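Cludgate Home Swap & Chat: list archive
Print this message | E-mail this message
Reading time: 2 minutes

Subject: Re: cream leather, am I crazy?
From: Dong-geon Yoon
Date: 2nd January

Velimir Papadopoulos wrote:
> We're this close to buying a big light-colored leather
> sectional and my sister says I'll regret it inside a month.
> Didn't you get one? How do you keep it clean, and do the
> headrests get in the way? Also, what do you do about
> pillows? Ours slide off everything.

Hi Velimir, and happy new year!

Yes, we have one, and no, you're not crazy (your sister may still have a point, mine did). We got the Tustitz secondhand from a couple out past Cludgate for $637, delivery included, and I love it to pieces. Getting it up the front steps was another matter. Stan from next door helped and he still brings it up.

Cleaning first. The flat parts are easy, just a damp cloth and then a dry one. It's the stitching that gets you! All those long channels on the seats collect crumbs, so I run a soft brush down them before I wipe anything, otherwise you're only pushing the mess along. Same with the seams between the sections, and the little tufted spots on the back cushions. I use a cream called Detitus twice a year and go easy on it, a tub lasts forever.
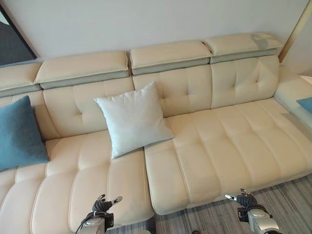

The sectional, with the gray-white pillow at the join and the teal one over on the left.

The headrests adjust, and I like them a lot for reading. My husband wants them all level and I want mine tipped, so we fight about it (nicely). Do wipe along the top, that's where hair ends up.

As for pillows, ours slid too until I quit lining them up in the middle of the seats. Tuck one in where two sections meet and it stays put much better. Skip anything silky. I paid $39 for a pair of satin ones and they spent their whole life on the floor, so now they live in the guest room.

One more thing, measure the chaise side before you pay! It comes out a lot farther than you'd think, and we had to move the bookcase to get past it.

Come over and sit on ours if you want, any evening in January is fine.

Dong-geon

Contact the list owner | © Cludgate Home Swap & Chat | Back to top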